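4.2 Forgiveness by the second advert break

Viewers who gave up on Radmont tended to give it up loudly. Of the 2,390 recap comments we coded, the angriest clustered in the day after a season finale, when the programme had just asked its audience to believe something new about a character it had spent a year explaining. The comments written after the following premiere were shorter, milder and a good deal less interested in evidence. Several commenters who had promised in capital letters never to return were back in time for the opening titles, complaining about the wigs.

We call this the amnesty effect. It has been noticed before under grander names, and the first coder on this project, Haiyan Deng, wanted to call it "sulking", which our reviewers felt lacked a literature. The pattern is plain enough whatever it is called. A writer of weekly recaps sets out a grievance, often with numbered points, and returns after the summer break having kept the tone of the grievance and lost the points.

Jollthorpe, the second serial in our sample, behaves a little differently. Its plots are smaller (a disputed will, a vicar with two telephones) and its recappers keep better records. One of them maintained a running list of every unexplained absence from the village shop, and was still adding to it 11 episodes after the shop had burned down. Loyalty of this sort is hard to code. Our scheme had a box for "attentive" and a box for "hostile", and we ended up ticking both so often that we merged them in the final version.

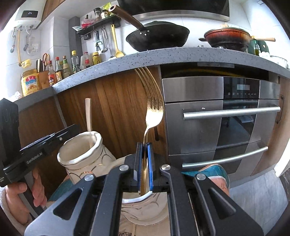
Figure 3. Gold fork held upright, with cream ceramic containers.
Page last changed: August

The length of the gap between seasons mattered less than we had expected. Ren (2014) argues that a long break weakens a viewer's hold on the plot and so makes the viewer kinder. In our sample the kindness arrived whether the break lasted 14 weeks or most of a year. What did seem to matter was the "previously on" sequence. Where the premiere opened with one, recappers borrowed its account of events almost word for word, including, in the case of Radmont, a kiss that had been edited to look like a farewell and had been nothing of the sort when first shown. Three recappers mourned it.

Konov's reply to Ren holds that recappers are performers and that their outrage should be read as part of the act. We have some sympathy with this, having read around 2,000 words by one contributor on the subject of a season-ending lift door. But performers do not usually apologise, and ours did. Apologies appear in both halves of the sample, mostly near the top of a premiere recap, and mostly for not having watched the previous finale again before sitting down to write. The admission is then followed by a confident summary of that finale, parts of which are wrong.

Errors in these summaries were corrected by other commenters within the day, except on a Saturday, when they were left alone. We can offer no theory for this beyond the obvious one, that people have things to do. Section 4.3 turns to the corrections themselves, and to the small group of readers who made most of them.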